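3.2 Where small utensils are kept between meals

Most households in the Tudar sample did not use a drawer for their everyday spoons. Of the 222 homes that returned the storage sheet, the larger share kept them out in the open, on a tray or in a basket near the place where people eat. We call this "table storage" in the rest of the section. A typical pairing is a low-rimmed tray with a basket beside it (Figure 4).
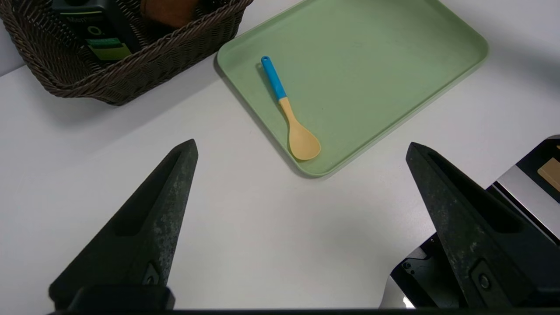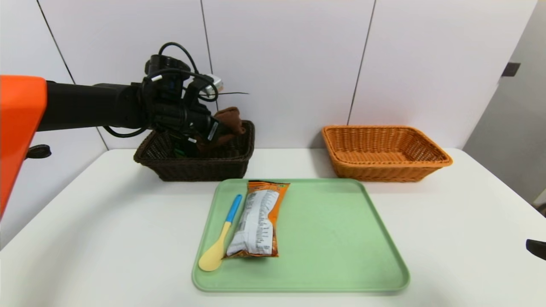
Figure 4. Table storage on a white table. First picture: tray with one spoon, basket next to it. Second picture: basket.

One respondent in Ikero objected to the term when the draft was read back at the January meeting. She said that nothing in her home was stored on the table, that the spoons were simply left there until the next meal, and that putting them away would mean washing them twice. Two others agreed with her and asked that the sheet use "left out" instead. We kept our term for the tables but added their wording to the second version of the sheet.

The objection matters for how the answers are read. In Ikero, 11 homes marked both "drawer" and "table," and the follow-up calls showed that the drawer held spoons for guests. In Ashour the same double answer meant something else - the drawer was used in summer, when windows stay open and dust settles on anything uncovered. The sheet had no space for season, and we can't separate the two uses in the older returns.

Household size had a weaker effect than we expected. Homes with nine or more people were as likely to use a basket as homes with two, though the larger homes more often had a second one for serving pieces. Rodeck is left out of this comparison. Its returns came in late and gave the number of rooms in place of the number of people.

Washing habits are taken up in Section 3.3.

Last updated Jun 23, 2018
9 shares | 2 comments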